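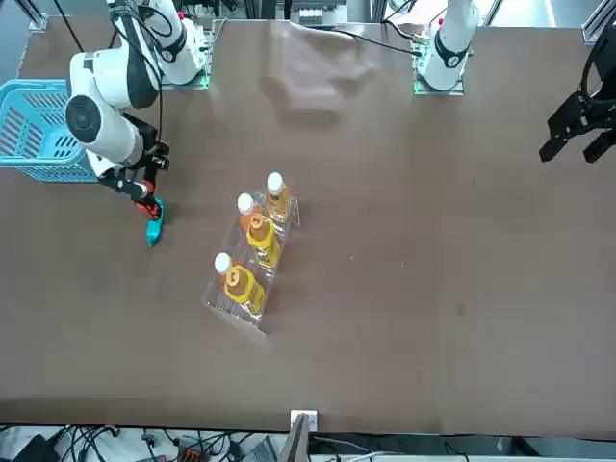 A colour has to live with its neighbours

Renata Borkowska has worked with colour for 19 years, first in the paint shop Radonjić and now in her own studio in Worenus. Her clients are mostly families who want to paint a flat, and sometimes a school or a dentist. I visited her in April, in the morning, when the light in her studio is best. She made tea and then moved my chair, so that I would not sit with my back to the window.

I wanted to know first how a person comes to such a profession. She laughed and said that she came to it by mistake. She had studied chemistry and was looking for a summer job. "They put me at the mixing machine. People came with a piece of curtain or a plate and said, make me this. I liked it more than the laboratory. In the laboratory nobody brought me a plate."

The collection of cards she keeps in the studio has 1564 colours, each painted by hand on thick paper. Printed cards she does not trust. Of all these, 273 are whites, and she told me the number with some pride. I asked if a normal person can see the difference between so many whites. "Alone, no. Put two together and everybody sees it. My mother sees it, and she says all the time that she is not interested in colour." 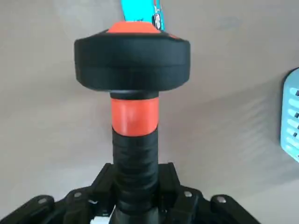 Orange next to black looks brighter than it would beside white.

This is the subject she returns to most often. A colour, she says, is never seen by itself, and many mistakes at home begin with a small card held in the air in a shop. She remembers a couple who chose a soft grey for their bedroom and called her two days after painting, quite angry, because the room was violet. "The paint was correct. But they had a yellow wooden floor and a yellow lamp. I told them to change the lamp first, before they bought more paint. They kept the grey."

Her advice is to paint a big sheet of paper and to carry it from wall to wall, in the morning and again in the evening. It costs little and most people do not do it. She also thinks that people are too afraid of strong colours and then buy them in the wrong place. "They have a beige room and one red wall. The red wall shouts and there is no one to answer. I prefer red inside a cupboard. You open it and you are glad."
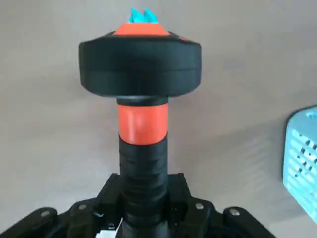
Teal, orange and black together.

About fashion she speaks with patience. When she was young, everybody asked for peach. Later it was dark brown, and for a few years now it is green. The manufacturer Trisetora has 799 colours in its present catalogue, and she says she could work well with forty of them. She still orders from Grukico too, a smaller firm, for one blue which she has not found anywhere else. She did not want to tell me its number.

Before I left, I asked about her own home. The kitchen is yellow, the hall is a grey-green, and the living room has been without paint for three years. "I have sheets on the wall there. Four sheets. In the evening I like the second one, and then I get up in the morning and I like the third."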